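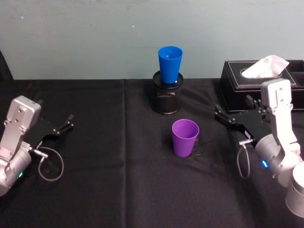

two cups, a pen holder and the tissue box

Home | Forums | Podcasts & Radio | Jazz | New posts | Log in

Sokov's second record: did the podcast get it wrong?

mothwing
So I finally got through the new Trorham episode, the one with Precious Du Plessis on to talk about Ngcobo and the whole Nuto label thing. I loved the first half hour! But then the host says the second Sokov album is "a tidy-up of the first" and moves on, and I nearly shouted at the bus window. It's the better record, surely? The drums alone.

palefire_dan
Sorry, I'm with the host. I've got both on vinyl (mine's number 1011 of the first pressing, not that I'm showing off) and the second one sounds like they were scared of the quiet bits. Great interview though, she could talk about bass players all day and I'd listen.

mothwing
Scared?? Side two has that long gap before the piano comes back in!

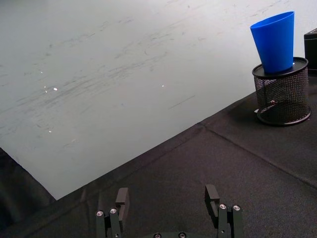
kettle_on
Can I stick up for the second record as well. My trouble with it is the mix and I blame the CD, the vinyl is miles better. The horns are all up top and the bass is somewhere underneath, a bit like that blue cup perched on the mesh holder, and your ear goes straight to the bright thing and you have to make an effort to notice what's holding it up. Once you do, it's lovely playing. I've had it on all week.

palefire_dan
Ok, that's fair about the CD. I still think she let him off lightly on the Nuto years. He said they pressed 2994 copies and the sleeve notes in my one say 2416. Somebody's wrong.

brasslamp
Could be two runs? My dad bought his in July the year it came out and the label's a different colour from the one in the shop.

kettle_on
Ooh, what colour? I've only ever seen the cream one. If there was a second run that might explain why people hear such different records, and I'd quite like to play the two back to back before I argue with Dan any more
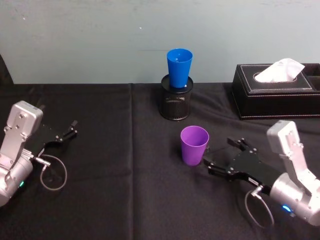

and I'd want the live one in there too, the Ngcobo set, where they play the same tune at half the speed and it goes on for ever (in a good way).

brasslamp
Green. I'll ask him to dig it out.

palefire_dan
Half the speed is too slow. I'll stand by that.

mothwing
Dan, you are wrong about everything but please keep posting.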